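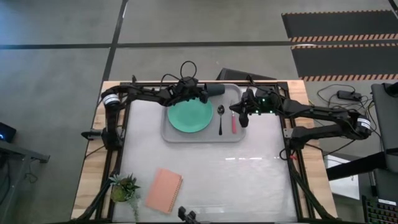

What should a small shop budget for besides the arms themselves?
Everything the arms touch, stand on, plug into or knock over, plus the hours somebody spends zip-tying it all together.

I wish I'd had that answer taped to my monitor last September, when I sent Inger Eskildsen a one-line budget request. It said "two arms" and gave a price. Inger runs the money side at Nollbridge and has bought forklifts, so she wrote back asking what the arms would be bolted to. I said a table. She asked which table. I went and got lunch.

The second version of the budget had eleven lines and the third had a page and a half, and the third is the one we should have started with. Some of what's on it may save you a lunch.

The structure. We have a rectangle of black aluminum extrusion around the work area, with the arms mounted on it left and right. I had assumed this would be the cheap part. Extrusion is sold by people who know exactly what they're doing: the bars look like nothing on the quote, and then come the brackets, the T-nuts, the end caps and the special T-nuts for the corner where the ordinary ones don't fit. I put down 195 for hardware. Mogens Vestergaard, who did the assembly, kept the receipts in a coffee tin, and when he tipped it out on my desk I stopped making jokes about his coffee tin. Double whatever you have for fasteners, then add one more order's worth of shipping.

The surface. A white mat. We argued over this for longer than we argued over the arms. Sille Thygesen wanted matte, I wanted whatever was in stock, and I won, so now we have a mat with a bit of gloss to it and Sille gets to mention glare in meetings. If I were doing it again I'd order samples from two places and let her pick. They cost next to nothing and meetings cost a lot.

Cables. I have no wisdom here. We bought the lengths on the drawing, and the drawing had been made by a person (me) who thinks of cables as straight lines. An arm that reaches needs slack, and slack needs somewhere to go, and at our place a fair amount of it goes on the floor. There is a line in this year's plan called "cable management," with 500 in it, and it has survived two rounds of cuts because Auður Kirkegaard keeps catching her foot on the problem and then attending the budget review.

Grippers and fingers. Treat these like printer ink. The quote from Maltari included one set per arm and described them as durable, and I'm sure they are, in a drawer. We're teaching the pair to handle a place setting, with a tray, a plate and a few pieces of cutlery, and flatware is a rotten thing to pick up off a tray. It's thin and it lies flat, and the fingertip has to get down close to something hard to have any chance at it. Ask for the price of replacement fingers before you sign. Ask how long they take to arrive, too. Ours came from Gunnlaugsson in the end, who had them on a shelf and answered the phone.

Props. Yes, you need a budget line for crockery. Mine was zero, on the theory that people have kitchens. Then the kitchen people noticed. Buy your own, buy spares of everything, and buy them all at once, as the store will discontinue your plate the week you come to depend on it. I've also learned to budget for stuff that isn't part of the job, like a notebook or a little succulent, so the work area looks a bit more like a table somebody uses. Anju Kaushik did the shopping for that and came in under budget, the only person on this project who has. She'd like that noted.

Spares. I asked for one spare joint motor and was told it was pessimistic. The figure that changed minds was 3000, my estimate for a month of two people waiting around while a part crossed an ocean. It wasn't a very scientific estimate. It worked beautifully.

Floor space. It's free until you have to draw it. The table is the small part. Then you want a stand for the electronics, a spot for the keyboard, and room to walk behind everything without turning sideways. Rillavska's planning sheet says to leave a meter all round, and we read that as a suggestion. Tape it out on the concrete first and have your largest colleague walk around in it carrying a box.

Your time. I put in 5 days for setup. I'm leaving that number here with no further comment, except that Inger has it on a sticky note.

Next year's request is due soon and I've asked for a second mat, two sets of fingers and a box of T-nuts the size of my head. Sille has already sent me a link to a matte one.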